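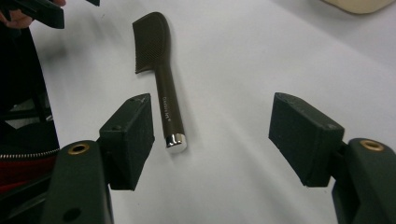

Plarklow sets its price range, and the lockup is the part to read

Plarklow, the online seller of salon supplies and personal care goods, has set a price range for its stock market debut. The company plans to sell 20 million shares at $15 to $17 each. At the midpoint that raises $320 million before fees. Trading is expected to begin before the end of the year, and people close to the deal are pointing to the first half of December.

We wrote about the first draft of the filing in the summer, when most of the numbers that matter had been left blank. The amended version, dated September 21, 2018, fills them in. It runs long, and a lot of it is standard language, so this item sticks to four things: what the business earns, who is selling, how the votes are split and what happens when the lockup ends.

The business first. Plarklow had revenue of $954 million in its last fiscal year, up from $811 million the year before. It lost $41 million, compared with a loss of $58 million. Three quarters of its sales go to salons, barbershops and small chains that order on account. The rest comes from shoppers who buy through the website, a part of the company that is growing faster and earns less on each order. Shipping is the reason. A salon places one large order a month and pays for freight above a certain weight. A shopper buys one or two items and expects free delivery.

The filing says the company had 1,005 full-time employees at the end of June. More than half of them work in its two warehouses. Management says a third warehouse, in the Midwest, is the main use for the money raised. The lease has been signed and the building is supposed to open next summer. The filing gives no total cost for it, only a range of spending for the first year, and it warns that the company may need to borrow if sorting equipment comes in late.

Debt is worth a look too. Plarklow bought Colus, a smaller supplier of hair color and tools, two years ago and paid for most of it with a term loan. Part of the offering will pay down that loan, and interest costs should drop by a little over a third once it is done. The Colus name is still used on a line of house-brand products, and those products carry a better margin than anything else in the catalog. Sales of house brands rose to 22 percent of the total last year. The company would like that number to be 30 percent and doesn't say when it expects to get there.

Now to the sellers. Of the 20 million shares, 14 million are new and come from the company. The other 6 million come from existing holders, nearly all of them from Dimitriou, the private investment firm that backed Plarklow early and holds 31 percent of it today. After the offering Dimitriou will have a little under a quarter of the stock. The money from its shares goes to Dimitriou and does nothing for the balance sheet, so when you see the headline figure of $320 million, take off $96 million to get what the company will receive before costs.

Founder and chief executive Kibet Mushi is not selling. He will keep all of his shares, which are in a separate class with ten votes each. Everyone who buys in the offering gets one vote per share. By the company's own math Mushi will control 58 percent of the votes with 19 percent of the stock. The arrangement ends after ten years, or sooner if he leaves or his holding falls below a set level.

Two-class structures are common among companies going public now, and investors have mostly gone along with them. The cutoff date makes this one milder than some. It still means that outside holders can't block a takeover, force a sale or replace the board for a long time, and buyers should set their price with that in mind.

Mushi took questions from investors at a lunch in Chicago last week. He was asked twice about the votes. "I want to run this company for the next ten years and I don't want to spend them defending it," he said. He was also asked about profit. He said the company could be profitable now if it stopped adding warehouse space and that he had no plans to do that.

The lockup is where this deal differs from the usual. In most offerings, insiders agree not to sell for 180 days. Plarklow's insiders have agreed to the same 180 days, but with an early release. If the stock closes at least 25 percent above the offer price on ten of any 15 trading days in a row, and the company has put out one quarterly report, a quarter of the locked shares can be sold right away. Employees who are not officers are covered by this as well.

That has two effects. If the shares do well out of the gate, more stock could reach the market in early spring than new buyers may be counting on. And the people most likely to sell are those who have been waiting longest, including warehouse managers and early staff with options that are close to expiring. None of this is hidden. It is on page 147, in a paragraph that starts with the name of the lead underwriter and goes on for most of the page.

Iida Hämäläinen, who covers retail offerings for the research firm Wuser, thinks the early release is fair to employees but wants it explained better. "If you have to read the sentence three times to find out when your shares can be diluted by selling, the sentence should be rewritten," she told us. Strictly speaking, insider sales don't dilute anyone, and she corrected herself a minute later, but the point about the writing stands. Her firm puts a fair value of $14 to $18 on the stock and has no role in the deal.

At $16, Plarklow would be worth $1.3 billion, or a little under one and a half times last year's sales. That is cheaper than the online retailers it likes to compare itself with and more expensive than the old-line distributors it competes against for salon accounts. Which group the market puts it in will probably depend on the next two quarters. If the website keeps growing at its present rate, the company will look more like the first. The loss would likely get wider too, for the shipping reasons above.

A few other points from the filing, for readers who plan to go through it themselves:

The largest customer, a chain of salons, accounts for 9 percent of sales. Its contract is up for renewal next fall.

The company does not plan to pay a dividend, and its loan agreement would limit one anyway.

Five percent of the shares are set aside for employees and for salon owners who have had an account for at least three years. Those buyers pay the offer price and are not locked up. Account holders should get a letter with instructions, and the window to sign up is short.

The finance chief joined only in March. The previous one stayed for four years and left with a consulting agreement that ends when the shares begin trading.

The meetings with large investors start next month and are scheduled to last two weeks. The range can still move. If orders are heavy, expect a new one a few days before pricing, and check whether the number of shares changes with it, and whose shares they are.

We will run a short update when the final price is out. Readers who asked about the two restaurant offerings mentioned in the last issue will find those in the next one.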